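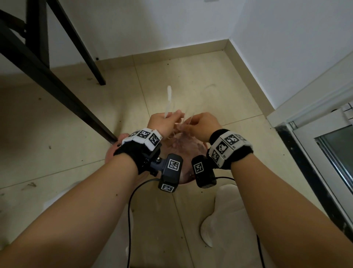
袋口和白色塑料条，手腕上是那两套带方块码的追踪器

先说结论：第二套手腕追踪器我还是下单了，钱包很痛，但预算表总算对得上了！

事情是这样的，我给自己定的设备预算是每月2000块，从七月开始算，超了就顺延到下个月（已经顺延过两回，别骂）。最早的清单上写的全是大件：机械臂、夹爪、底座，看着很过瘾。后来我把清单倒过来排，先买采数据要用的东西，机械臂往后放，心里一下子踏实多了。没有数据，臂买回来也是摆着落灰嘛。

手腕这一套我比过两家。Rodstead的绑带厚实，模块也做得规整，就是配件贵，一块备用标记板敢要192，我在购物车里放了好几天又删掉。Drakitz便宜，可是客服回消息特别慢，问个线长问了三遍才给我准数。最后主体买Rodstead，线和支架买Drakitz，混着用，目前还没后悔。

线这一项我一定要单独拿出来唠叨。两只手各拖一根细黑线，弯腰在地上干活的时候，线走哪边、留多长，全得提前想好。我一开始只买了短的，站着用没问题，蹲下就扯。后来补了7根不同长度的，加上绑带和魔术贴，差不多又吃掉一顿火锅的钱。所以各位做表的时候，“线材”别和“杂项”写一格，会看不清楚自己到底花了多少。

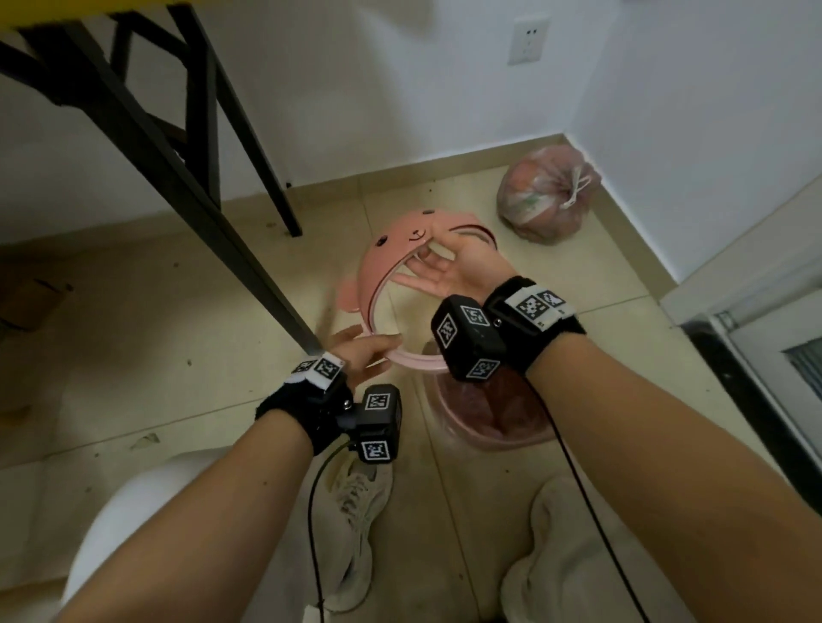
阅读时间：约 3 分钟

粉色盆是家里现成的，道具预算为零，哈哈。我很喜欢盆背板上那张小动物脸，两只豆豆眼，也说不好是熊还是猪。选它其实有正经考虑：两只手都得抓盆沿，一手在近处，一手绕到远端，这种双手配合的动作正是我想多攒的。塑料袋也一样，又软又反光，以后不管换哪家的臂，这类东西都绕不过去。

接下来几笔钱打算这么花：

先给存储留300，素材涨得比我想的快，旧硬盘已经在报警了。然后是Isitz的那款夹爪，我只想要一只，等有促销再动手。机械臂看中的是Costello的入门款，先不买，写在表格最底下那行，每次打开表格瞄一眼，当作动力。

还有一笔容易漏的是备用绑带。黑色织物的戴久了总要洗，洗了就没得换，一天就耽误了。我准备左右手各多备一条，顺便试试薄一点的料子，夏天那个闷啊……

表格模板我整理好再放出来，里面有几个公式还是错的，等我改完。

评论（3）

小葱拌一切：Drakitz的支架螺丝会松吗？我正在犹豫要不要整套都买他们家的。

博主回复：我隔几天会拧一下，目前还行，整套的话建议先问清楚线长！

夜里写代码的猫：盆好可爱，求同款（重点完全跑偏）

相关文章
机械臂要不要买二手的，我的一点纠结
硬盘买大还是买多：素材备份小记
Rodstead绑带开箱和试戴
七月设备支出流水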